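May, late, kitchen

Back from the Plomley, where I paid full price for a heist picture.

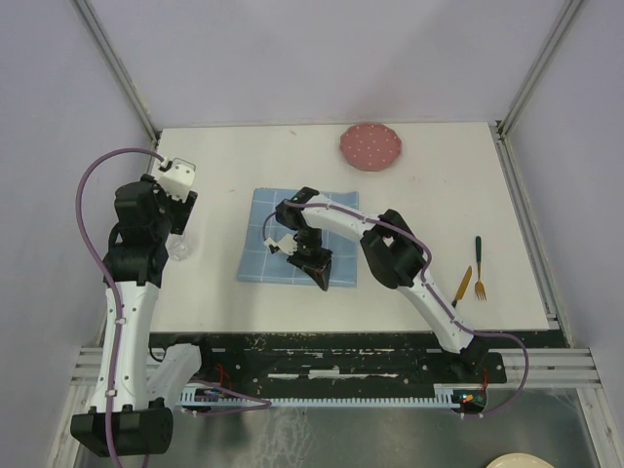

Was it any good? For the first half hour, more than I wanted it to be, and then it lost me and never came looking.

It's called The Clitunell Job, and every review I'd seen on the way in used the word "stylish." I've learned to be careful around that word. It tends to mean there are nice coats. There are very nice coats. The woman who plans the robbery has a green one with a collar up to her ears, and I spent more time on that collar than on her motives, which get a single speech in a parked car and are never mentioned again.

The setup is fine. A crew of seven wants to empty a private vault under an auction house called Deschamps, and they have one night to do it while the owners are up the hill at a wedding. I like a heist where the thieves have a deadline. I like a crew who don't get along. The script has both and knows it, and the recruiting scenes are quick and mean and funny. The safecracker gets hired in the middle of her own eviction and keeps handing boxes to the person hiring her. I laughed out loud, alone, in row C.

Then they go down into the vault and the movie decides it's about grief. Whose grief? I have gone over it all the way home on the bus and I still couldn't tell you. Someone's brother died in an earlier job, and there's a photograph, and there's a song, and every time the tension starts to climb somebody looks at the photograph and the song comes in. Piano. Slow piano. I counted the times because by then I had nothing else to do, and it was 3 before they'd even opened the second door.

I don't object to sad thieves. Some of my favorite thieves are miserable. But the sadness ought to make somebody do something stupid, or brave, or at least late. Take the brother out and the plot runs exactly the same, minus twenty-odd minutes of people breathing in corridors.

The big twist I will not write down, even in here, in case I want to rewatch it someday and be surprised (unlikely). I'll only say that it depends on a guard not recognizing a man he has spoken to twice that evening, and the man's whole disguise is a hat. The audience around me gasped. Were they being polite? The couple in front of me turned to each other with their mouths open. I felt like the only person at a magic show sitting on the wrong side of the table.

Now the posters. The one in the lobby says it won the top prize at Fleltevby, and I'm sure it did. I looked up Fleltevby while I was standing in line for the coat check, and it has been going for all of three years and gives out 28 prizes. I'm not saying the thing was handed over in a gift bag. I am saying that when a festival has that many top shelves, everything ends up on one. The poster also quotes a critic calling it "a film you will feel in your teeth." I felt it in my lower back, but the Plomley hasn't replaced those seats in my lifetime.

To be fair, and I suppose I should be for a paragraph, the photography is lovely. There's a shot of the vault from above, box 314 hanging open among all the shut ones, that I'd happily have on my wall. The getaway is done with almost no music, and for a few minutes I sat up and remembered why I go to these. The actress playing the safecracker is terrific. She has a way of listening with her eyes half closed, as if she's doing sums, and she makes a line about drill bits sound like flirting. If they make a sequel about her I'll go, and I'll complain about that one too.

The ending is one of those where the screen goes black before you find out whether the van starts. People will call this brave. My guess is they shot it both ways, couldn't choose, and somebody's test audience split down the middle. I have no proof of that. I just don't believe a movie that explains its theme four times out loud suddenly trusts me with the last minute.

Walked to the bus behind two students who were calling it a masterpiece. One of them had already seen it before. She was explaining the hat. I listened for a block and a half and her version was better than the one on screen, with a reason for the guard and everything, and I very nearly caught up to ask where she'd gotten it. Not from the script, I'd bet.

Ticket stub is in the jar. Two and a half stars, the half for the green coat. The Plomley has some restored Western on next and the program calls it "essential," so we'll see about that.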